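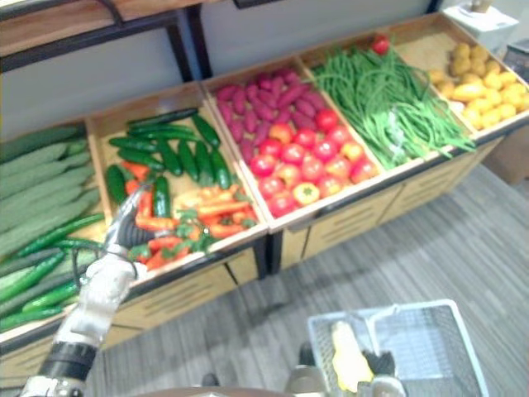 Re: [handling-list] Open day at Hostau, shop picking demo

Notes for those who could not travel. The produce stand was the second station, run by Isia on the two-arm unit. One gripper works at the crates and the other keeps hold of the basket. Carrots with their tops on were the item most people asked about, as the greens hide the part you want to grip.

The log for the morning gives 143 picks attempted, 38 of them repeated. Isia counts a repeat as any pick where the fingers close and open again before the lift. No speed figures were given out. The Radon controller was on show at the next station but was not connected to this one.

Napa cabbage was also on the list. It is wide for these fingers, and placing it in the basket takes more care than lifting it.

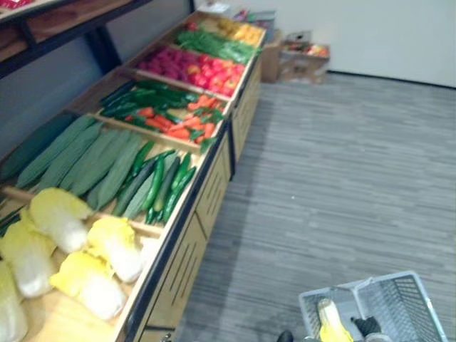 Abou Zeid wrote:
> Did they say how the target item is chosen? At the September
> visit an operator typed it in, and the arm waited 8 seconds
> before moving. I would also like to know if the basket
> position is fixed or found each time.

Typed in, as before. The wait is still there and I did not time it. On the basket, I was told it is found at the start of each run and then assumed not to move. I have asked for that in writing and will post the reply to the list.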